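# Hand-held gripper: foam pads fraying, do I have to redo the demos?

**ditano_bench**

I am teaching a small arm to pick up cards and light boxes from a table. All the demos are done by hand with a two-finger gripper tool, no remote control. I have 900 good ones so far. The foam on both pads has started to chip along the inner faces and there are bits hanging off. State of it now:

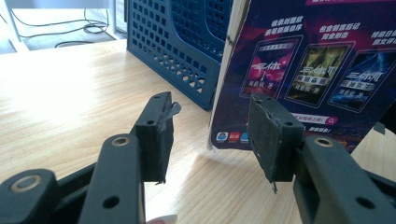
**Paterson**

Stop recording until you have changed the pads. The camera on the tool sees the fingertips in every demo, so whatever hangs off them becomes part of what the policy learns from. The arm will have clean pads, I assume, and then the two views no longer match. You also lose grip depth. Worn foam closes further before it holds, so the recorded finger width at the moment of contact drifts over the set.

What to do:

- Peel off both pads, never just one. A new pad facing an old one shifts the centre of the grip.
- Clean the old glue off the tips before sticking the new foam down.
- Close the fingers fully and reset the zero for the width reading.
- Record 5 test picks on a part of known width and compare them with your early demos.

I would not throw away the 900. Sort them by date, plot the finger width at contact for one object, and look for the point where it starts to fall. Keep everything before that. The ones after it can stay in if you correct the width, but tag them so you can train with and without.

**hilville_lab**

Just trim the loose bits with scissors and carry on. We did 3729 demos on one pair of pads at Hilville and the arm was fine.

**incombe7**

Partly agree with the last post. Trimming is fine for the look of it, but it does nothing about the width. How much that matters depends on the task. For a stiff box a small error is taken up by the foam. For a thin card standing on its edge it is the difference between a pick and a push – we had that on our Incombe set and had to drop a whole afternoon of demos.

One thing missing above: put the same foam on the arm, from the same sheet if you can. Thickness varies between sheets more than you would think. We now change pads on the tool and the arm together every 7 sessions and write the change into the log, with the new zero next to it.

If you use mapping from the camera to get the tool's path, the pads make no odds there provided the fingers are masked out. Check that the mask still covers any loose strip when the fingers are wide open. Ours was drawn tight to the new pads and missed it.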